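Wolness Mug Tree and Peg Dish Rack

Posted in December by the Edon kitchen page

I put off buying a mug tree for years because my grandmother had one and it fell over every time you took a mug off the wrong side. So when we started carrying the Wolness pair (the mug tree and the peg rack that goes with it) I took a set home before I'd say a word about it to anybody. It's been by my sink for 11 weeks now and I'm ready to talk!

The mug tree is 13 inches tall. It has a square base, and that's the part I like best, because it tucks right into the corner of the counter. My old round one always left that silly little triangle of dust behind it. The dowels are short, so your mugs hang close in to the post and don't stick out where your elbow goes. Big soup mugs are a squeeze. I have one with a fat handle and it just won't go on, so it lives on the shelf. Regular mugs are fine, and espresso cups look a bit lost but they stay put.

The rack is the plain kind with pegs, no tray underneath. You'll want a towel or a mat under it if your plates go in dripping (mine always do). I get dinner plates and side plates in there without any fuss. Bowls, not so much. They lean on each other and then you can't get the back one out. If you mostly eat out of bowls, look at the Pornix wire rack instead, it's uglier but it holds them better.

Care is easy. Wipe it down, let it air out, keep it out of the dishwasher. I rub a little mineral oil into mine on a Saturday when I'm doing the cutting boards anyway. The base of the tree did get a faint ring from a wet glass I left against it, and the oil mostly took that out.

What you get:
Mug tree, 13 inches tall, one piece, no assembly
Peg dish rack, 4 screws to put in, screwdriver not included
A card with the oiling instructions

You can buy the two separately, but the set ships in one box and costs less than the pair on their own. Returns are the usual Edon ones, so keep the box until you're sure.

Reader comments

teapot_again: Does the tree tip if you only hang mugs on one side? That's what killed my last one.

Edon kitchen page: I tried it with two heavy ones on the same side and it stayed up. I wouldn't load a whole side and then bump it, though!

mossyporch: Got the rack only. One peg was a little loose, dab of wood glue and it's been fine since.

lindenrow: Wish it came in a darker wood. I'd buy it tomorrow.

Recently added

Farkas enamel colander
Pornix wire dish rack
Wolness spoon rest
Farkas linen dish towels, set of two
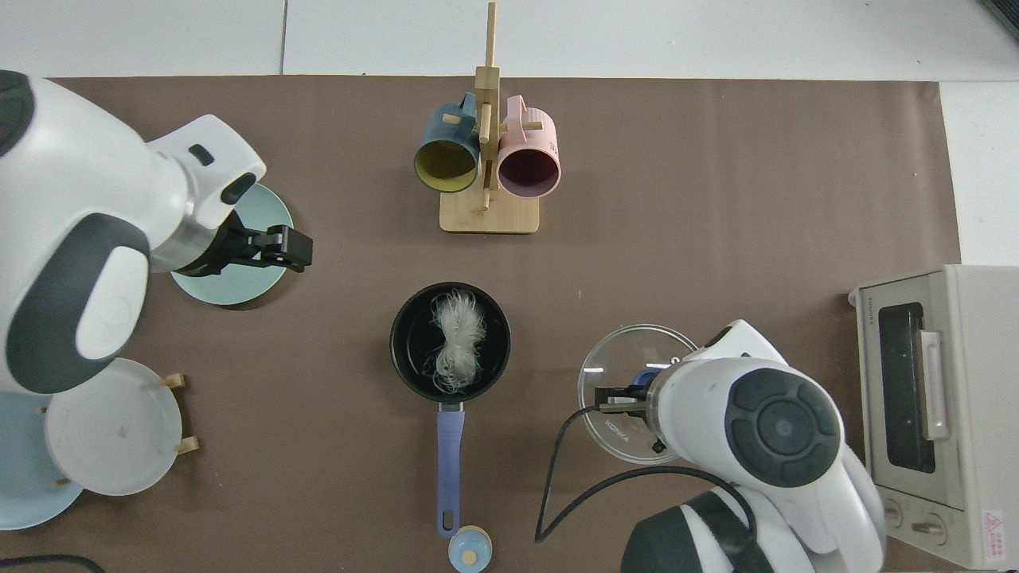

Color is where I'd have some fun with this set. Pale wood goes with nearly anything, so you can stop worrying about whether your dishes match and just hang up what you love. I'm a big fan of mugs with a different color on the inside, and a tree shows that off in a way a cupboard never will: the dark teal one with mustard yellow inside looks great next to the pale pink with plum, and I'd never have put those two together on purpose. Same goes for the plates, a white one and a light blue one look nice standing in the pegs. We don't sell the mugs, sorry, but if you find a good odd pair, leave a comment and tell me where you got them.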